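Speaker notes: Comparing two grippers in simulation before we buy
Wovstead users' meeting, Wednesday slot, 20 minutes including questions

Opening
Say who we are and what we had to decide. Two candidates, the Vurkau parallel gripper and the Drorance one with the longer fingers. Budget for one. Real arm time was booked out until September, so the first round was done in the simulator.

Setup
Same arm model for everything, a Franka. Same controller, same gains. Household objects on a wooden table, with furniture in the room so the cameras get a background to deal with. The knife is the object I care about most. It is thin, it lies flat, and the best grasp depends on which way it points.

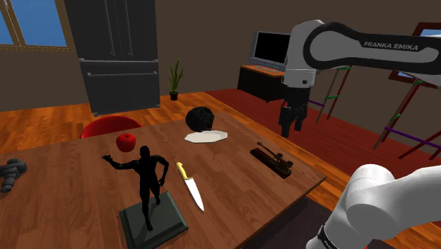

Each run has a time limit of 12 seconds from the first motion command. If the fingers close on nothing, it counts as a miss. If they close on the wrong object, we log that separately. Mention that we lumped these together at first and had to redo the tables.

Camera placement
We tried 6 viewpoints and kept two. Side views lose thin objects behind tall ones. Views from high up lose the fingertips behind the hand. Don't spend long here, the Lozano talk after ours covers calibration.

Grasp point
The planner can go for the middle of the knife or for the handle alone. Middle is better for balance. Handle is better for handing over. Both grippers were tested both ways.
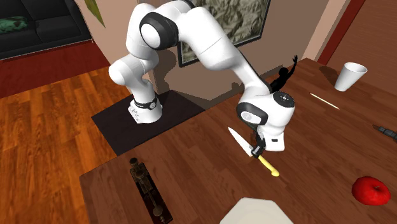

Finger length matters more than opening width for flat objects. Long fingers leave more room under the hand but flex more in our contact model. Short fingers need the wrist lower, and the planner rejects more approaches because of nearby objects.

Results slide
Read the table by row. Vurkau had 7 misses on flat objects, Drorance had 12. On round objects there was no difference worth arguing over.

Limits
Friction values are guesses. No cable on the simulated wrist. Say this before someone asks.

Close
We ordered the Vurkau. Object list and controller settings are on the handout. Take questions.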